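Storage boxes and racks: keeping small tubes in order
Speaker notes, Yetunde Haruna, Grernurix

Slide 1. Start with the box. Clear walls, hinged lid, purple rack inside. We keep two side by side on a green cloth, and white tubes show up well against the purple.
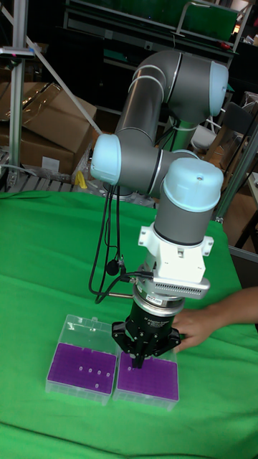 Slide 2. Layout
Our freezer list at Broltmont has 64 boxes on it. Before June we had 200, many with 14 tubes or fewer. Pick a starting corner and write it on the lid. Fill by row. Gaps are fine if the list shows them – a tube in the wrong hole is worse. Keep one rack empty beside the one in use. 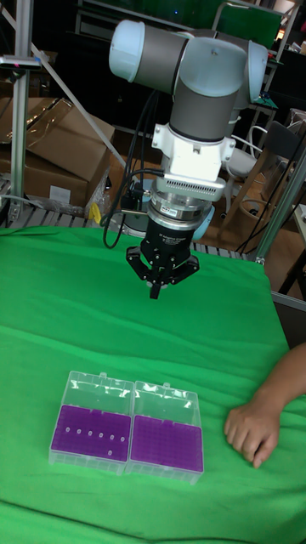
Kwan asked at the last run-through whether the empty rack should be labeled too, and said an unlabeled one had gone back on the shelf twice. Yes, label it. Pencil on tape will do.

Slide 3. Lids
Fold both lids back before starting, so they are out of the way. Close them before moving a box, even to the next bench. Mention the Vosteo order here: 100 spare racks, no spare lids. Pause for questions. 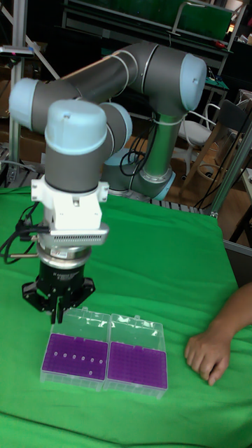

Two boxes side by side, lids folded back.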